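4.2 Spoilerfreie Kommunikation während laufender Tourneen

Besonders reizvoll wurde die Auswertung dort, wo Ensembles über eine Produktion schreiben mussten, deren Inhalt sie noch gar nicht verraten durften. Unser Korpus umfasst 305 Blogeinträge von zwei Tourneetheatern, Castitov und Clemer, verfasst zwischen der ersten Vorstellung und der Dernière. In 162 davon wird das Geheimhalten selbst zum Thema: Die Schreibenden kündigen Neues an, loben den Umbau einer Szene, schwärmen vom Publikum der letzten Stadt — und lassen doch offen, worin die Neuerung besteht. Wir hatten mit vereinzelten Andeutungen gerechnet und waren begeistert, wie fein abgestuft dieses Repertoire ist!

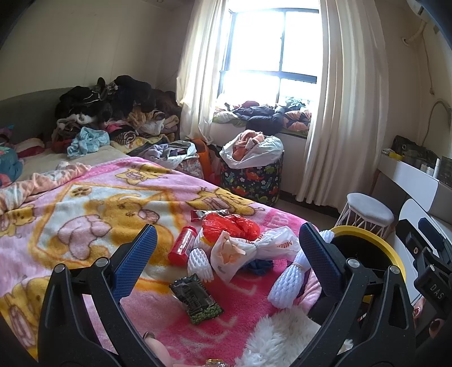 Bei Clemer überwiegt die Andeutung über den Körper. Muskelkater, Heiserkeit, ein neues Paar Schuhe: Wer die Inszenierung schon kennt, liest daraus mühelos die veränderte Choreografie des zweiten Akts ab, alle anderen erfahren lediglich, dass geprobt wurde. Castitov arbeitet dagegen stark mit Ortsangaben. Die Einträge nennen Bahnhöfe, Garderoben und das Essen nach der Vorstellung, sparen die Bühne aber fast vollständig aus. Erst nach der Dernière wird rückwirkend erzählt, oft in erstaunlich langen Beiträgen, die frühere Rätsel Punkt für Punkt auflösen.

Die Kodierung folgte dem Schema von Kyriakidis, das wir um die Kategorie »Beiwerk« ergänzt haben. Darunter fallen Textstellen und Fotos, die weder Handlung noch Ausstattung berühren und trotzdem vom Tourneealltag erzählen.
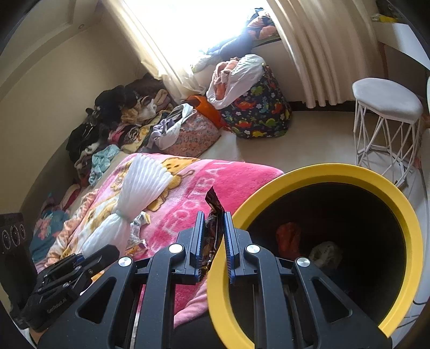

Abb. 3

Die Kategorie »Beiwerk« erwies sich als die lebendigste des ganzen Korpus. Auf sie entfallen die meisten Leserkommentare, und gerade hier sprechen die Ensemblemitglieder ihr Publikum direkt an. Für die Zuordnung genügte uns ein schlichtes Kriterium: Lässt sich aus dem Gezeigten etwas über das Stück erschließen? Bei einer zerknitterten Snackverpackung neben einem runden Abfalleimer mit gelbem Rand (Abb. 3) ist das nicht der Fall, bei einem halb geöffneten Kostümkoffer dagegen sehr wohl. Grenzfälle wie Schminkspiegel oder Notenblätter haben wir doppelt kodiert und anschließend gemeinsam besprochen.

Ein zweiter Befund betrifft die Schlussformeln. 146 Einträge enden mit einer Bitte um Geduld oder Vorfreude, und sie häufen sich in der ersten Tourneehälfte. Im Produktionsblog Pimness, den wir als Vergleich herangezogen haben, fehlt diese Formel nahezu ganz; die dortige Inszenierung war allerdings schon vor der Tournee im Netz zu sehen. Ob die Bitte also an die Geheimhaltung gebunden ist oder eher an den Stil des jeweiligen Hauses, prüfen wir in Abschnitt 4.3 anhand der Einträge aus dem März.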